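Acta de la reunión de la Asociación Cultural Dullatden
12/05/2019, sala del fondo

Preside Katherine Llanos, a falta de otro aspirante. Se aprueba el acta anterior con dos abstenciones de quienes no la habían leído.

1. Cajas para el traslado
El archivo se va al local de Windeo en agosto. Se acuerda montar y cerrar las cajas en la mesita del mantel de flores, junto a la estantería blanca. La propuesta de retirar antes el mantel decae tras un silencio elocuente. 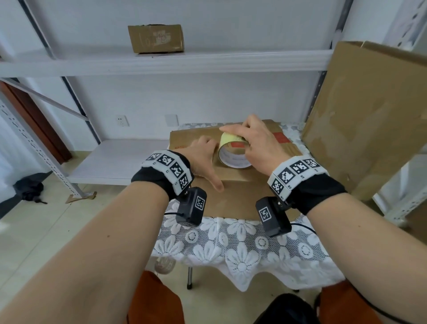

Llanos recuerda que el presupuesto para material es de 600 euros y que de ahí salen también los bocadillos. Se toma nota, sobre todo de lo segundo.

2. Cinta
Debate más largo de lo previsto (25 minutos). Un sector defiende la cinta de embalar para todo; otro, la de carrocero, que admite rotulador y rectificaciones. Se resuelve que haya de las dos y que cada rollo vuelva a su sitio, concepto que queda pendiente de definir.
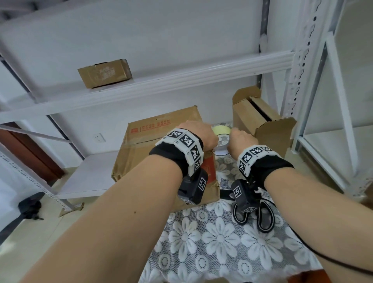 La factura 3704, de Fairweather, sigue sin pagarse. Se pagará.

3. Ruegos y preguntas
Se ruega no escribir «varios» en más cajas. Se pregunta quién tiene la llave de Dukow. No consta respuesta.

Se levanta la sesión. Próxima reunión, cuando aparezca la llave.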